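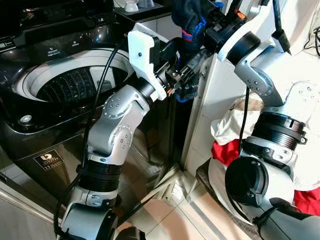
The Long Night Shift of an Online Game

At two in the morning, when most people in Navcombe are asleep, Kenna Cruickshank is the mayor of a fishing town that does not exist. She has a headset, a cup of tea and a list of 143 players who want to speak with her. One of them says that his boat was stolen. Another says that he bought the same boat, with honest money, from a stranger with no name.

"I believe both of them," she tells me later. "That is the problem with this game."

The game is called Hondska. It came out with very little noise, made by a small studio named Skultow, and for the first year it was almost unknown. Players live on a cold island, they catch fish, they repair nets and they trade. There are no guns and no dragons. If you want to fight with somebody, you must do it at the town meeting, with words, and the other players vote.

I am not a patient player. In my first evening I caught two small fish and lost my oar. But I came back the next day, and the day after, and I started to understand why people stay.

A rule that was a mistake

Zihan Shao wrote most of the trading system, and he admits that its most famous part was an error. In Hondska, an object remembers every player who has owned it. A knife, a lamp, a boat - each one carries its list of names for as long as the server is running. Shao made this list for himself, to find bugs, and he planned to hide it before the game was sold.

"I forgot," he says. "Then the first players wrote to us to say it was beautiful, so I kept quiet."

Because of the list, old objects became more expensive than new ones. A plain wooden bucket that belonged to the first mayor was sold last September for 2,804 silver coins, which is enough to buy a house on the harbor with a good view. The bucket has a hole. The buyer, Rogelio Policarpio, keeps it on a shelf in that same kind of house, and he lets visitors come in to look at it if they take off their boots. The game has no button for taking off boots, so people must drop them on the floor and pick them up again when they leave.

Policarpio is a night nurse, and he plays after work for one hour, sometimes less. He told me that he likes a place where things go slowly and where a person can be known for something small.
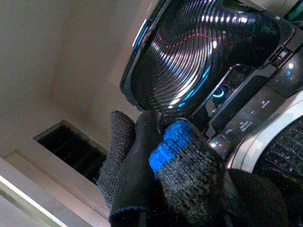

When the names began to disappear

The stolen boat was the first sign of trouble. Somebody had found a way to clean the list. You put an object in the sea at one exact point near the lighthouse, you left the game, and when you returned the object was there with no history at all. For a normal game this would be a small bug. For Hondska it was a kind of crime that the town had no law for.

Souad Bennani, who answers the players' letters at Skultow, remembers the first week as the worst one of her working life. Players were not asking for their money back. They were asking for the names. One woman had a lamp that was passed to her by a friend who does not play anymore, and now the lamp was only a lamp.

The studio could repair the bug in one afternoon, and it did. To bring back the lost names was harder. The old records were kept only for a few days, and many objects had been cleaned before anybody noticed. Shao wanted to close the server and load an older copy. Bennani was against it, as this would also delete three weddings and one election.

In the end the question went to the town meeting, like all other questions. It lasted the whole night. Peng, the player who sold the boat and who uses only this one name, came and spoke for a long time. He said that he found the point near the lighthouse by accident and then he became greedy. He offered to row passengers for free until the boat was paid.

The vote was close. The older copy was refused, and players got the right to write one lost name back on an object if two witnesses agreed.

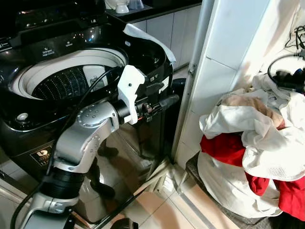 A top-loading washing machine with its lid open.

Pierina Fontana has been a witness more often than anyone else on the island. She plays a net maker, she talks to everybody, and her memory is very good. She also refuses many requests, and some players are still angry with her. "If I am not sure, I say no," she writes to me in the game chat, while she continues to work on a net. "A wrong name is worse than an empty line."

Skultow is now preparing a second island, with a colder sea and a bigger harbor. The lists will be there from the first day, and this time they have a backup. Cruickshank says she will not be a candidate for mayor again. She would like to fish for a while. The boat, by the way, has two owners today, and they use it on different evenings.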